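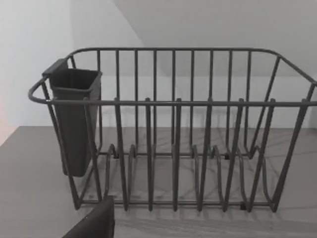
Dish rack, sim render

Serial read drops samples at 40 Hz

cmciver on 6 June 2026
Reading a Cowie load cell over USB serial into a Prarnar model. Fixed step, 40 Hz. Every few seconds 2 samples just vanish. Buffer is 8 bytes. Tried a longer timeout, no change. Anyone?

jnisbet
Buffer is way too small. Make it bigger, then flush on start. Had the same thing with a Tusow board and
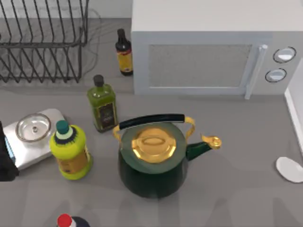
it went away once I stopped reading byte by byte. Read the whole packet, then parse.

gonadine41
Disagree. Buffer size just hides it. Your PC clock and the board clock drift, sooner or later you skip one. Timestamp on the board.

jnisbet
Drift wont lose 2 samples every few seconds. Come on.

cmciver
Packet read helped - one drop in a long run now. Still not zero. Will try timestamps tonite.

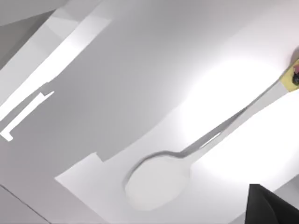
gonadine41
Told you. Post the log when you have it, and the header format. Calum, are you sending a checksum?

cmciver
No checksum yet. Adding one.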